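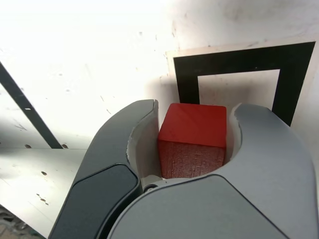 How Do Fish Breathe Under the Water?

Reading time: 2 minutes

When you go fishing at a lake, you can see a fish open and close its mouth all the time. Is it drinking? No, the fish is breathing.

You need oxygen to live, and a fish needs it too. You take oxygen from the air with your lungs. The fish takes it from the water with its gills. The gills are behind the head, one group on each side, under a hard cover. They are red, for there is a lot of blood in them.

What happens in one breath

First the fish opens its mouth and water comes in. Then it closes the mouth and pushes the water over the gills. The oxygen goes into the blood, and the water goes out under the cover.

Why cold water is better

Cold water can hold more oxygen than warm water. This is why trout like cold rivers. At Drirnum Lake the water in March is very cold, and the trout swim near the top. In summer they go down to deeper places, about 20 feet under the boats. In the small pond at Cunside there is no deep place, so no trout live there, only carp and catfish. These fish can live with less oxygen.

How you can help a fish

If you catch a fish and want to let it go, do it quickly. A fish out of the water cannot breathe well, because its gills stick together like wet pages of a book. Make your hands wet before you touch it. Never put your fingers in the gills. Hold the fish softly in the water until it swims away by itself.

Next time you are at the lake, look at the side of a fish's head and watch the cover move.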